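Subject: Re: [kundov-users] Attachments dropped after digest rebuild
List: kundov-users

On Monday another subscriber wrote:
> After upgrading the archiver, our monthly digests come out without
> inline pictures. Text parts are fine. The mbox still has everything.
> Rebuilding with --full makes no difference. Is this the Pledora
> filter or the archiver itself?

It's the filter. Pledora now applies its size limit to the decoded part, where it used to check the encoded one. The default is 156 KB per part. Anything larger is removed before the archiver reads the message, and the log line only appears at debug level.

To confirm, run the filter by hand on one message and compare the part count with the mbox. I did this on the Zirnport archive with message 399 from February. It has 6 parts in the mbox and only the text parts after filtering.
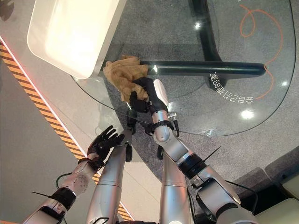
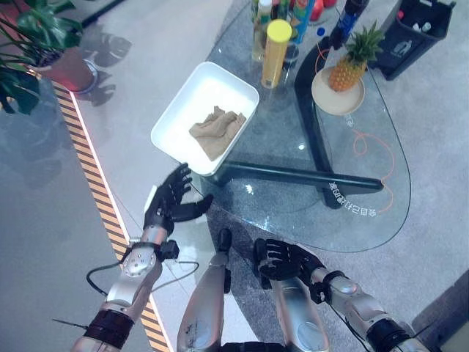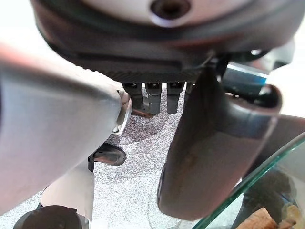
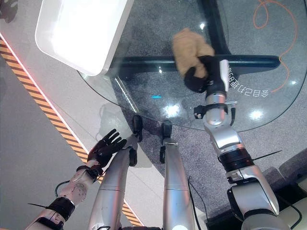 Two settings need changing. In filter.conf, set part_limit to a value above your largest picture. In archiver.conf, set trust_filter to no, otherwise the archiver keeps using the cached part list and --full will not help. Then delete the cache directory and rebuild. Restarting the daemon is not enough.

> Would it be safe to bypass the filter for old months?

Yes, if those months were already scanned when they arrived. The Ramanauskas patch adds a --no-filter switch that takes a month range. It applies cleanly to the current release except for one hunk in the man page. Rebuilding our back months took 40 minutes with the switch on.

One remaining problem: message IDs containing a slash still produce a broken link in the thread index. That is a separate bug and was there before the upgrade. Please open a ticket for it if you see it too, and include the raw header.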